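Plerkthorpe, visitor day at the Villalobos returns depot

I'd been trying to get into this building for a couple of years, so when Lucía Barroso wrote to say they were opening the doors for one afternoon and did I want a badge, I said yes before I'd read to the end of the message. For anyone who hasn't followed my earlier ramblings: Villalobos takes back the small electrical stuff people return to shops. Chargers, cables, little hand tools, lamps, the odd hair dryer. It all lands in Plerkthorpe in big mixed crates, and somebody has to take it out, look at it, and decide which bin it goes in. I used to do a job very like that (shoes, though, not chargers), and I've been nosy about it ever since.

## Getting in

The depot is on the far side of the ring road, behind a tile showroom, and the bus stops on the wrong side. Allow time for the footbridge. I didn't, and arrived sweaty and slightly late with my coat over my arm, to find 11 of us squeezed into a reception area with four chairs. We got orange vests, a visitor sticker and a safety talk from Gonzalo Campos, the shift lead, who has the kind of voice that carries over conveyors even when there aren't any running. Stay inside the yellow line, no loose scarves, ask anything you like.

He meant the last part. Over the whole afternoon I only heard one question turned away, and that was a man wanting to know what the place pays in rent.

The group was a mixed bag: a few people from other warehouses, two students, a retired couple who live across the road and had always wondered what went on in there (I loved them, they asked the best questions), and Agathe Marty, who runs a much smaller returns room for a lighting shop and had come a long way by train. She and I ended up walking round together. She took notes in a tiny notebook and kept lending me her pen.

## The crates

First stop was receiving. Trucks back up to two doors and the crates come off on pallets, and each crate gets a number and a weight before anyone opens it. Gonzalo told us they'd taken in 657 crates in December, their worst month by miles, and then he puffed out his cheeks and let us imagine it. The aisle was fairly calm when we walked through. One person on a pallet truck, one at the scanner, a radio going somewhere.

Then the hand-sorting benches, which is where I could have stayed all afternoon. There are 10 of them, in two rows facing each other, and each has a crate tipped up on a stand at one end and a rack of bins at the other. You pull something out, untangle it from whatever it's wrapped around (always a cable, it's always a cable!), turn it over for the label, and put it where it goes. Good sorters barely look at the bins. I watched one woman flick a phone lead sideways into a slot behind her elbow while she was already reading the label on the next thing.

That was Araceli Arrieta, I found out later. She's been there since the depot opened and she trained half the room. I asked her what the hardest part was and she held up her thumbs. All that pinching and tugging gets you in the thumb joint, and then in the wrist. It was exactly the same with shoeboxes, except that for me it was the shoulders. We compared notes on hand cream for longer than Gonzalo would have liked.

## The robot room

Past the benches there's a door with a keypad, and behind it is what they all call the Zikari corner, after the name of the project. It started as a small trial: could an arm take over some of the plain pick-and-place work, the part where you already know what the thing is and you just need it moved from one bin to another? Ainhoa Sepúlveda looks after it. She came off the benches herself and learned the robot side on the job, with a course and a lot of evenings, and she talks about it with her hands the whole time.

I think several of us had expected something enormous, with sparks. It's a worktable. The arm reaches over it with a two-finger gripper and a little camera on its wrist, there's cardboard spread over most of the tabletop, and it works with the same sort of parts bins you'd find in anybody's garage. Agathe leaned over to me and whispered that she owned those bins.

Ainhoa's explanation of how they use it was the clearest I've had from anyone. The bench sorters make the decisions, so a person has already said "this is a charger, it's fine, it can be resold." The arm's job is the boring bit after that. They practice on small mixes of things first, a few items at a time, and they keep the awkward ones in on purpose. Cables are the worst. A cable doesn't stay the shape you last saw it in, and it hooks over the edge of whatever you put it in. Tools are easier if there's a decent handle to grab. Flat boxes are fine until one is lying under something else.

One of the students asked how many tries it takes to get a new item working properly, and she said they'd set themselves 2000 logged picks before anything moves from the practice table to a real shift. She keeps the tally herself and she's strict about it. If the tally says a charger box isn't ready, it stays in the practice room and a person keeps moving it.

I asked if she missed the benches. "I miss the talking," she said. In the corner it's mostly her and a screen, and she goes out to eat with the bench crew every day so she doesn't turn strange.

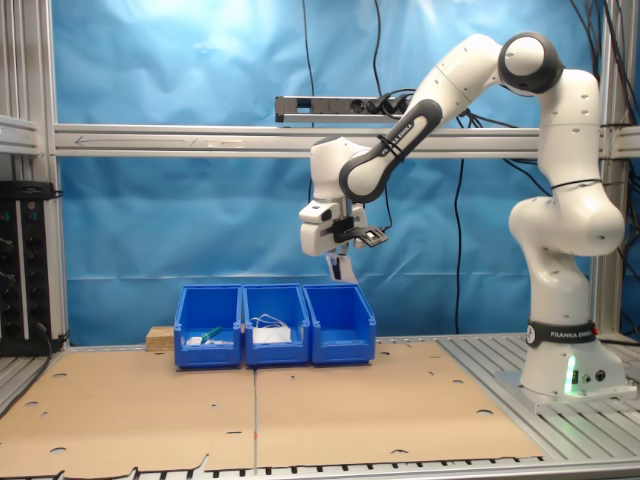

## What the people on the benches think

I'd promised myself I'd ask this bit properly, so at the coffee break I went and sat with the sorters and left the visitors to the pastries. (There were good pastries. I went back for one.)

Opinions were all over the place, which made me trust them more. Araceli is for it, with conditions. Her conditions were written down a good while ago and agreed with the company, and the main one is that moving time comes off the benches as hours of other work, so a sorter who used to spend the last part of a shift shifting full bins now does testing or repairs for that stretch. She showed me the rota on the wall. You can see it in the colors: a green block for testing on nearly every line. Her thumbs are better, she said, though she also said she'd started swimming and wouldn't swear which of the two did it.

A younger man across the table was a lot less keen. He liked moving bins. It was the part of the day when he could stand up, walk, think about dinner. Testing means sitting down at a meter and plugging things in one after the other, and he gets a stiff neck. I hadn't thought of that at all, and I don't think whoever drew up the first rota had either. Gonzalo overheard and came over, and to his credit he didn't argue. They've changed it once already so that nobody tests for a whole afternoon at a stretch, and he said they'd probably change it again.

Then there's the pay question, which Agathe asked, bless her, because I was working up to it. Testing is paid a grade higher than sorting, but only after you've passed the depot's own test, and two people had failed it and were a bit sore. They get another go. Nobody at the table had lost hours. A couple of them worried about what happens once the arm can do more than chargers and the easy tools, and one said that when she hears "trial" she always wants to know the end date. I wrote that down in capitals.

I put it to Lucía afterward, since she runs the site and had invited me. She said there isn't an end date, there's a review, and the bench crew have two seats at it. She also said she couldn't promise me what the place will look like in five years. I'd have liked a firmer answer, and I told her so, and she said so would she.

## Repairs, and a lamp

The last stop was the repair room, which I'd guess a lot of people skip because it's up a flight of stairs. Please don't skip it! It's warm, it smells of solder, and the windows look out over the footbridge I'd run across earlier. This is where the extra hours are supposed to pay for themselves. Lamps that used to be stripped for parts get a new switch and go out again, and there's a shelf of finished ones by the door with the repairer's initials on a tag.

Agathe went quiet in there and then asked a whole string of questions about switches, prices, how long one lamp takes, who decides when it isn't worth it. She has three people in her returns room and no plans for an arm of any kind. What she wanted to take home was the tag with the initials. Her crew never see where their work goes, and she thought they'd like to sign it.

The retired couple bought a lamp. I hadn't known you could buy one, and by the time I'd found my wallet the blue one I wanted had gone to one of the students.

## If you're thinking of going

- Write to the site office early. They only take small groups, and the list filled up quickly this time.
- Wear closed shoes. A woman in sandals had to borrow a pair of steel toecaps two sizes too big and clomped round in them very cheerfully.
- Eat first. The coffee break is late.
- You can take pictures in most of the building, but ask before you point anything at the benches. Fair enough, they're working.
- The footbridge steps are steep and there's no ramp on the showroom side. The office will send someone to collect you from the other stop if you tell them beforehand.
- Bring cash for the lamps.

The Wureck depot, which is the company's other site, doesn't do visits yet. Lucía thinks it might later in the year, and they've got no arm over there, so it'd be a good one to compare. I've put my name down, and Agathe's too, and I still have her pen.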